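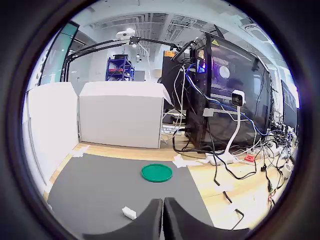

The district election office in Clilcombe has published its revised rules for hand counts, and they apply to every local contest held after 20 Feb 2025. Most of the changes deal with how ballots move from the sealed box to the counting table and back. The first deals with the table itself. Under the old text any flat surface was allowed, and in past counts that meant white folding tables, on which a ballot stub can be missed at the end of a shift. The new text calls for a dark, plain covering with no pattern. The reasoning is simple contrast: on a dark gray mat over light wood, a green lid or even a small piece of white foam is noticed at once, and a detached stub should be as well. The covering must leave a strip of bare table on the side nearest the counter, where the tally sheet goes.

Section 4 covers batch size. Ballots are now bundled in groups of 25, with a cover slip for each group. The slip carries the precinct number, the box number, the initials of both counters, and the time the bundle was closed. Previously each precinct set its own batch size, so bundles from different precincts could not be compared without opening them. Yasuo Honda, the district's deputy registrar, told us that the September recount in the Urkaleck ward took longer than it should have for that reason. That ward had around 700 ballots and two batch sizes in use in the same room.

A bundle that does not match its cover slip is recounted by a second pair before anyone looks for the error. If the second pair agrees with the first, the slip is corrected in ink and initialed by all four people. If the pairs disagree, the bundle goes to the supervisor's table and stays there until the rest of the precinct is finished. The old rules allowed the supervisor to settle the difference on the spot. Nazareno Amato, who drafted the section, said the delay is intended. A supervisor who stops to deal with one bundle is not watching the room.

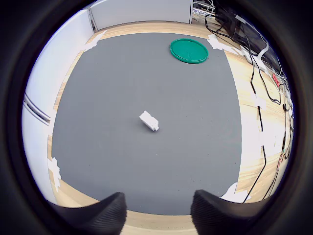
The same section limits what may be kept within reach of the counters. Pens must be red or green. Drinks, bags, coats, and phones stay on a separate table near the door, and rubber bands are issued by the supervisor in a counted quantity. Loose paper of any kind, including printed copies of these rules, is not allowed on the table while a bundle is open. Candidates' observers may bring notebooks but must remain behind the marked line.

Section 5 is on disputed marks. The chart of valid and invalid marks has been redrawn and now has nine examples. A check mark, a cross, a filled oval, and an underlined name are all valid if they clearly point to one candidate. A mark that touches two boxes is valid only if most of it falls in one of them. Priit Kütt, an observer at several recent counts, had asked in written comments that "most of it" be given a measurement. The office declined, saying that a ruler at the table would slow the work and produce its own disputes. His other request was accepted: every disputed ballot is now shown to the observers before the ruling is made. Until now it was shown afterward.

Section 6 changes the storage rules. Counted ballots go back into the original box, which is sealed with a new numbered seal. The old seal is placed inside. Boxes are then held at the Tsuji Street records building, where access requires two staff members from different offices. The retention period is unchanged. The access log, formerly a bound paper book, may now be kept electronically, but a printed copy must be signed at the end of each day on which a box was moved.

Training for counters is required before the next contest. Kanako Noguchi is running the sessions at the registrar's office, and each one takes 3 hours, including a practice count with test ballots. Counters who served in September are not exempt. Registration is by phone or at the front counter.

The full text is available at the registrar's office and at the main library desk. Written questions on Sections 4 and 5 should be addressed to Ottavio Villa, with the section number given on the first line.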